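Working from the kitchen table, six months in

14/07/2009 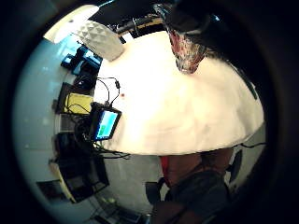
Quick one as I've got a thing due by lunch. Well, quick-ish. Six months since I gave up the office in Galtanport and started doing the whole lot from home and a few people have emailed to ask how it's going. So.

It's going ok. Money tighter, mornings better. I don't miss the train. Didn't think I'd say this but I do miss the canteen, even the soup.

First thing - heating. I started in January which was stupid. You don't notice how much warmth an office gives you for nothing until you're sat in your own house at ten in the morning with two jumpers on, working out if it's too early to put the boiler on again. I held out till the second week then gave in. The bill came in March and I put it in a drawer. Looked at it in April. If you're thinking of doing this, start in spring.

Second thing, broadband. Was with Irier, who were fine when all I did was read the news and buy the odd book. Not fine when you're sending big files at teatime and the whole street is on it. Rang them. 6 calls in the end, most of them spent listening to the same bit of panpipe. One chap told me to change the filter on the phone socket. Did that, no difference. Another told me to change it back. Moved to Tsikata in May and touch wood it's been steady, though their router has a blue light bright enough to read by and I've put a sock over it.

Money. I said I'd be straight about this. What I've spent setting up, all in, is £2269. That's the new computer mostly, then the printer, the phone line, insurance, a filing cabinet off a man in Trutau who was closing his shop, and a proper accountant for an hour to tell me what I can claim for. The hour was the best of it. I'd been keeping reciepts in a shoebox with no idea which ones mattered. Turns out the answer is keep all of them but write on the back what they were for, the same day, before you forget. I have a petrol one from February that could be anything.

The filing cabinet was a mistake btw. Weighs as much as a cow and the bottom drawer won't lock. It lives in the hall now and has post on it.

What else. Hours. Everyone says be strict, start at nine, finish at five, get dressed properly. I managed it for a fortnight. What I do now is early start, seven if I can, stop at eleven, walk into town and back, then again from one till the work's done. Some days that's three, some days it's gone eight and I'm eating toast standing up. The walk is the bit I'd defend. Tried skipping it for a week in May when I was behind and I was no less behind at the end of it, and crosser.

People ringing up! Forgot this one. If you're at home people think you're at home. I've had parcels for half the road, been asked to let in next door's plumber, had my aunt on the phone for 2 hours about a conservatory. I've started not answering before eleven. Feels rude. Works though.

Getting paid is the other one. In the office the money just arrives. Now I send an invoice and wait and then send a polite email and wait and then ring up and find the person who deals with it is on holiday. One firm took until June to pay for something I did in Febuary. Small firm too, I'd have expected it of a big one. I now put the date it's due in large letters at the top and ask for a third up front from anyone new. Lost one job over that. Not sure I wanted it.

Is it lonely? Bit. Was worse at the start when it was dark at four. There's a lunch thing at the library in Trutau for people who work on their own, once a month, bring your own sandwich. I went expecting to hate it and have been back twice. Mostly we moan about late payers. Somebody there passed me a job as well, a decent one, so that's paid for the bus fares.

Would I go back? Ask me when it's cold again. At the moment with the back door open and the radio on, no. I've got work in till the end of September, which is further ahead than I've ever been, and after that a gap I'm trying not to think about.

Meant to write something about pensions too but I've run out of time and don't understand them. If anyone does, and can explain it without trying to sell me one, comments are open. Also if anyone near Galtanport wants a filing cabinet. Free. You'll need a van and a friend.

Right, lunch deadline. Will try and post again before the end of the month - I know I said that last time.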